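Ticket 300 - Recording sessions in homes: what counts as a clean start?
Product: Futent task library
Status: Answered, left open for comments
Opened by: Amber Wuyts
Handled by: Wilma Groen
Last edited: 2 August 2020

Amber wrote:

Hello Wilma, and sorry in advance for the length of this one. We have had 15 sessions sent back from review with the note "start state not acceptable" and I am at a bit of a loss. The people recording for us are doing the storage bin task exactly as the sheet says, at home, on whatever surface they normally use. The reviewer at Segers seems to want a bare surface and a bin with nothing in it that isn't on the list. I always understood that the rule was the opposite, and that we asked folks to leave their things as they are! Could you tell me which version of the rules we are working from? I'd hate to ask everybody to record again if the mistake is on our side.

Wilma wrote:

Hi Amber, no need to be sorry, I would much sooner have a long ticket than a short one I have to guess at. I went through the sessions this morning with a pot of tea and I think I can see where it went wrong. The reviewer was using version 7 of the practice rules, the one written for the bench cells, where every object has a taped outline and the arm goes back to its home pose before anything starts. Home recordings have had their own section for a while now, but it sits at the back of the same file and it is very easy to miss (I missed it myself the first time).
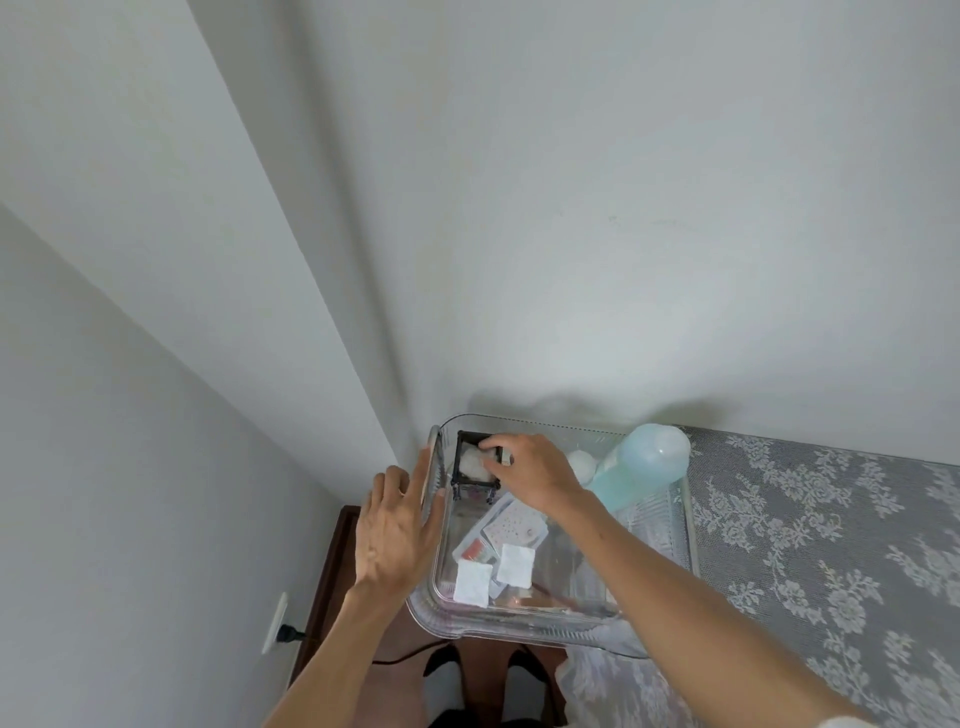 Wodia Home Tasks Desk - Practice and Review

I'd pass a session like this one. Both hands are in view, the bin is clear so the things inside can be made out, and the small white item in the black wire stand is being handled right where a reviewer can see it. A patterned cloth under the bin is fine. So is a mix of things in the bin - cotton pads, a tray, a bottle leaning over, whatever lives there. The home section says "ordinary contents, ordinary order" and I have always read that generously.

There is one thing in it I would raise with the person, kindly. The cord from the wall outlet runs across the floor near their feet. Section 19 asks for cords to be moved out of the standing area before recording, and that rule applies at home just as it does at the bench. It's a safety note and does not make the session invalid, so please don't send it back for that. A friendly line in the next message is plenty.

What I have done so far:
Moved all the returned sessions back to "waiting for review".
Asked Segers to use the home section for anything tagged Home.
Put a link to that section at the top of the Grivico checklist, so it comes up first.

Would you let me know if the tag shows on your side? On mine it appears only after a refresh.

Amber wrote:

Oh, that is such a relief, thank you! The tag shows on all but two. Those two were uploaded from the old form, which still has no Home option, so I'll add it by hand tonight. I will mention the cords as well. Should I ask for slippers to be swapped for shoes? Somebody brought it up and I couldn't find anything.

Wilma wrote:

Footwear is only in the bench section, so slippers are fine at home. I'll leave this open until the last two have gone through. If the old form is still being handed out anywhere, send me the link and I will ask for it to be taken down.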